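Wondilance Home Care
Wood > Balms and Waxes > Tables and Counters

Skulia Table Balm, Clear
312 g tin
$22.00
In stock, ships in two business days
Page updated 1/29/18

A soft, slow, old-fashioned balm for wooden tables that get used every day.

We started making Skulia because we had kitchen tables of our own, and our own kitchen tables were looking tired. If you have a table that does breakfast, homework, bill paying, bread dough and the odd board game, you know the look we mean: a little dull in the places where elbows go, a little chalky near the window, and one ring from a mug that everybody in the house says they had nothing to do with. We tried sprays, which smelled like a car wash and left the top slippery. We tried a hard floor wax that took all of a Saturday and both shoulders. In the end we went back to beeswax and oil, warmed together in a pot, and fiddled with the amounts until we had something you can spread with two fingers and an old undershirt.

That was a good many batches ago, and the recipe has settled down nicely. Skulia goes on like soft butter, sinks in while you drink your coffee, and buffs up to a low, quiet glow. It won't turn your table into a mirror (we do get asked!) and it isn't meant to. If you love high gloss you'd be happier with a varnish, and we'd be glad to tell you so on the phone and save you the shipping.

Which tables it suits

Skulia Clear is the one for light woods. Maple, birch, ash, beech and pale oak all take it well, and so does pine, though pine is thirsty and will want a second helping. The clear balm has no dye in it at all. It will deepen the color a shade, as any oil does, and on very blond wood that shade is a gentle warm cream. Try it on the underside first if you're the least bit nervous. We always do, and we make the stuff. 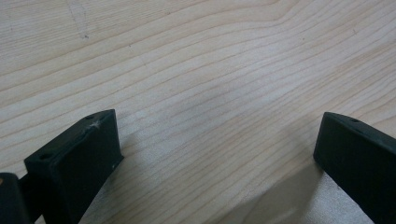

Pale wood, with the grain running in long, gentle waves.

For walnut, cherry, mahogany and anything stained brown, please look at our Darkent balm instead. It's the same base with an earth pigment stirred in, so that it doesn't leave pale crumbs of wax sitting in the open grain. People do sometimes buy Clear for a dark table because it's the one their sister has, and then write to us about white specks. A stiff brush and a warm room will take care of the specks, but it's nicer not to have them.

Veneer is fine as long as it is sound and the edges aren't lifting. Go lightly, and don't flood the seams. If your top is laminate with a printed pattern, there is nothing for the balm to soak into, and a damp cloth with a drop of dish soap will do more for it than we can. The same goes for a table with a thick factory lacquer. Here's an easy way to find out what you have: put one drop of water somewhere out of the way and go do something else for a while. If the wood underneath has gone a bit darker when you wipe it up, the surface is open and will drink the balm. If the drop is sitting there just as round as you left it, you have a sealed top and can keep your $22.00 for something else.

How to use it

Clear the table and wipe it down with a barely damp cloth, then let it dry all the way. Overnight is best if it's winter and the house is cool. Crumbs are the enemy, so run your palm over the whole surface once before you open the tin.

Scoop out a lump the size of a walnut. Rub it between your fingers until it loosens up, and work it in along the grain, a section at a time. You want a thin film. We know the temptation to put on plenty, and we have given in to it ourselves, and what you get is a sticky table and a family with opinions.

Leave it 20 minutes. Buff with a clean, dry cloth, turning it often. For a table that hasn't been fed in years, do 2 coats with a night between them.

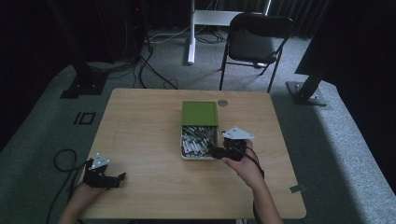
After that, give the balm a full day before you put anything heavy on it or lay a tablecloth over it. Light use is fine by the evening. It keeps on firming up for a week or so, and you may notice that water beads a little better at the end of the week than it did at the start. Do still use a coaster. A balm buys you time to go get a towel, and that's the most any wax can promise you, whatever it says on the lid.

About scratches and scuffs

The balm will soften the look of light scuffs, the gray kind that come from a plate being dragged or a chair being stacked on top. Rub a little extra in with your fingertip, let it sit, and buff. It won't fill a dent and it won't lift out a real gouge. For those you want fine sandpaper, patience, and somebody else to take the kids out. Sand with the grain, wipe off every bit of dust, and then treat the whole top so the patch doesn't show up as a shiny island.

How far a tin goes

One tin will do a six-seat kitchen table several times over, with enough left for the cutting boards and that one stool. Most of our customers treat their table in the fall, when the heat comes on, and again in February, when the air indoors has been dry for months and the wood is feeling it. Keep the lid on tight and store it out of the sun. If it goes grainy in a cold garage, stand the closed tin in warm water for a few minutes and stir.

Please mind your rags

Cloths with oil on them can heat up by themselves if they're left in a wad. Spread them flat outdoors until they're dry and stiff, or soak them in water before they go in the trash. We print this on the tin too, and we'll go on printing it.

What's in it

Beeswax, raw linseed oil, a small amount of carnauba wax, and a few drops of orange oil for the smell. No silicone, and no metal driers. The smell is mostly gone by the next morning. There are no nuts or nut oils in Skulia Clear.

Details

Contents: 312 g
Color: clear, dries to a soft satin
Tin: screw lid, can be refilled
Shelf life: use within 20 months of opening
Made in small batches in our own workshop

Goes well with

Wallin Buffing Cloths. Washed cotton, hemmed on all sides so they don't shed threads into your nice new finish. They get softer with every wash. Skip the fabric softener.

Darkent Table Balm. For brown and reddish woods, in the same size of tin.

Shipping and returns

We pack the tins in paper and cardboard, and in summer we ship early in the week so they don't spend a weekend in a hot truck. A tin that arrives soft is still perfectly good. Set it somewhere cool, right side up, and leave it alone until morning. If you've tried the balm and your table doesn't agree with it, send back what's left and we'll refund the price of the tin. Please tape the lid down first!

Quantity: 1
Add to cart
Add to wish list
Ask us about your table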